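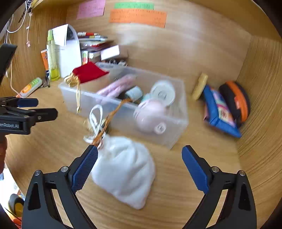 Collecting Demonstrations for Desk Sorting with Hand-Held Grippers
Project report, Manipulation Lab course
Author: Bogumił Szczepańska

1. Task

The goal of the project was to record human demonstrations of a desk sorting task and to train a policy on them. The task is called Kimaro in the code and in the log files. The operator works at an ordinary desk with a small storage bin on it. Items are picked up from the desk and placed in the bin, or taken out of the bin and set down in front of it. The operator holds one gripper in each hand. There is no robot arm during recording. The arm is used only for replay and evaluation, which are covered in section 5.

Sorting was chosen over stacking because household items vary more than blocks. Cloth pouches were of most interest. They have no fixed shape, the drawstrings fall differently each time, and a grasp that works on the gathered neck does not work on the flat part of the body.

2. Hardware

Each gripper has two linked fingers with dark-blue textured pads. A wide-angle camera is mounted on the tool and looks out past the fingers. The view is rounded and gets dark at the corners. Both fingertips stay in view when the gripper is fully open, so opening width can be estimated from the image alone. We compared this estimate with the encoder value and kept the encoder value for training.

The other hand's gripper often comes into view from the side. At first we treated this as occlusion and planned to mask it. The mask was dropped after the first training run, since the position of the second gripper is useful input for a two-handed task.

Recording software is Graretti, the lab's own logger. It writes camera images, tool pose and finger opening to a single file per episode. Pose is computed offline by a visual tracking step named Ovov in our pipeline.

3. Work area

The desk sits in a cubby with wood panels at the back and both sides and a shelf overhead. The surface is light wood grain. This has consequences for tracking. Bare wood gives few features, and glare on the back panel produces false ones that move with the camera. The handwritten paper notes stuck to the back panel helped a great deal. Pink, green and orange paper against plain wood gives strong edges even when the writing itself is blurred. After we saw this in the tracking output, the notes were left in place for the remaining sessions.

The background objects were not cleared either. A tall bottle with a lime-green cap stands in the back left corner next to a stack of books and papers. The bin is translucent plastic and is set diagonally. Its walls cause trouble for depth estimation, and items pressed against the front wall look softer than items seen over the rim.

The side panels limit the wrist. An approach from the right with the gripper held low brings the tool body close to the panel, and operators learned to come in from above and tilt late.

4. Recording procedure

An episode starts with both grippers open. The operator approaches the item, stops briefly, closes, lifts, moves and releases. The brief stop was added to the protocol in July. Without it the approach and the closing motion overlapped, and the policy tended to close early.

Speed was the main quality problem. When the tool is swung across the desk, the fingers stay sharp because they move with the camera, but the background smears. Ovov then loses features and the pose jumps. Episodes with a jump longer than 2 frames were discarded. Operators were asked to slow down during transport and at wrist turns.

White fabric pouches needed a rule of their own. The operator places the fingers on either side of the cloth, with the pads low, and closes across the body of the pouch. Grasping the string was not allowed. A cord that runs over the bin rim can catch, and in early episodes it dragged the bin along the desk.

5. Training and replay

The policy was trained on the accepted episodes with images resized and no color changes. Replay was done on the lab's Heltex arm with the same finger design, so the pads and the camera position matched those used by hand.

Of 30 replay trials, the largest group of failures came from the cloth items. The arm reached the pouch but closed too high and took up only a fold, which slid out during the lift. Rigid jars and small boxes were handled more reliably. In 3 trials the arm stopped above the bin rim without releasing.

6. Open problems

Finger height over soft items is not well captured. The camera looks along the fingers, and a change in height shows up as a small change in the image. A contact signal in the pads would help.

Reach limits are not shown to the operator. A hand can turn in ways the arm cannot, and such episodes were found only at replay. A check after each episode is planned for the next version of Graretti.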